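Ticket 2062 – Projet étudiant Dilden, tri de vaisselle
Ouvert par : Carleen Cartwright
Date : juin 2021
Composant : perception / prise
Priorité : normale
État : en attente de retour

Problème : le nœud de détection perd un bol ou fusionne deux objets voisins, et le bras part ensuite sur un mauvais point de prise. Configuration du banc inchangée, caméra fixe, nappe vert foncé.

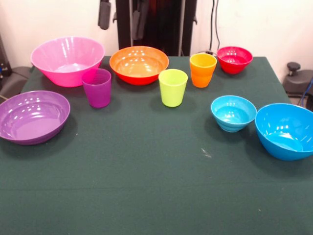
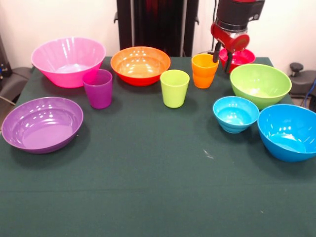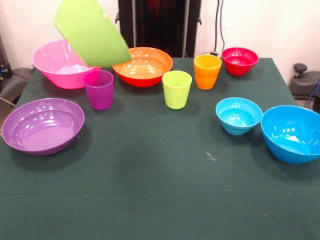
Banc de tri, vaisselle en plastique sur nappe verte. Pince rouge au-dessus du bol rouge sur la deuxième vue, assiette vert citron en l'air sur la troisième.

Étapes pour reproduire
1. Lancer la pile Kütt avec le profil par défaut.
2. Poser les bols et les gobelets vers le fond de la table, laisser l'avant libre.
3. Démarrer la séquence de tri par couleur.
4. Regarder la liste des objets dans la console Movon.

Résultat attendu : une entrée par objet.
Résultat obtenu : le gobelet violet et le bol rose sortent souvent en une seule entrée. Le centre calculé tombe entre les deux.

Extrait du journal
[1676] détection : fusion de 2 contours, classe « bol »
[1676] prise : point hors rebord, nouvel essai
[1677] prise : abandon

Suivi

Carleen – Premier essai avec le seuil de saturation relevé. Le bol rose et le gobelet violet restent collés, parce que le gobelet passe devant le bas du bol. Les reflets du plafonnier dans les bols créent aussi de petits trous dans les masques. J'ai fermé les trous avec un filtre morphologique, noyau de 6. Plus de trous, mais la fusion est toujours là.

Carleen – Vérifié l'étalonnage main-œil avec la mire. L'erreur est dans la tolérance du cours, je laisse comme ça. Le câble bleu est bien branché, pas de perte de paquets.

Équipe Clomberg (encadrement) – Essayez de séparer par la teinte avant de chercher les contours, et non après. Pour les gobelets, ajoutez un critère hauteur sur largeur. Merci de joindre le fichier de paramètres, il manque dans le ticket.

Carleen – Fichier joint. Segmentation par teinte faite en premier : rose et violet donnent maintenant deux entrées. Reste le cas vert citron. L'assiette et le gobelet ont presque la même teinte, et si l'assiette passe dans le champ pendant la détection, elle est prise pour un gobelet. Contournement provisoire – la détection attend 2 secondes sans mouvement avant de publier la liste.

Équipe Clomberg – D'accord pour le contournement. Ne fermez pas le ticket avant une série complète avec les deux bols bleus rapprochés.

À faire
– série complète, bols bleus côte à côte
– remettre le seuil de saturation à sa valeur d'origine
– ajouter la classe « assiette » au fichier d'étiquettes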